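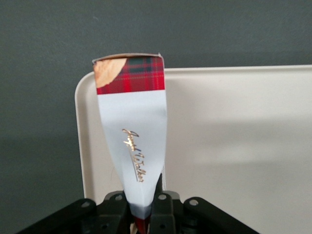 Photo: Colton Lachance

Skip to posts
Search this thread
Search

Colton Lachance

Shortbread post. I clear out the snack shelf every December and the tartan boxes always end up being the problem. Short thread on what I do with them.

The shelf is in the pantry at our place in Grosmont. It's 40 inches wide and 3 of those inches are lost to a pipe. Everything has to stand up or it doesn't fit.

Shortbread comes into this house from three directions. My sister mails it, work hands it out, and I buy it when it's marked down. Last winter we had more than 53 packs of cookies of one kind or another by New Year's. I wrote them all down, which is how I know.

The one in the photo has the red plaid across the top, a cookie printed on it and gold script running down the white part. It's wide at the top and narrow at the bottom, so it doesn't line up with anything square.

I tried laying packs like that flat first. They take up too much shelf and things slide off them. Then I tried a bin, and whatever was on the bottom got crushed.

What works now is a magazine file. The plain cardboard kind, from Ladton. Narrow end down, plaid end up. You can read the tops from the door and pull one without moving the rest.

Zsolt Kerekes asked if I take everything out of the outer box to save room. For crackers, yes. For shortbread, no. It breaks too easily and the card does some good.

Opened packs go in the tin by the kettle and get eaten first. If the tin is full, no one opens another one. My kids do not follow this rule.

I write the best-by month on the top edge in pencil. Marker bled through on a box of tea once and I quit using it.

Someone asked about mice. We had them two years ago. Since then anything in paper or card goes on the second shelf or higher, and the bottom one is cans only.

Whole pantry took me an afternoon, including wiping the shelves. The baking shelf is next and I'm not looking forward to it. There are four open bags of brown sugar in there.

Filed under: Kitchen & Pantry, Snacks, Storage

Contact | © Colton Lachance | Back to top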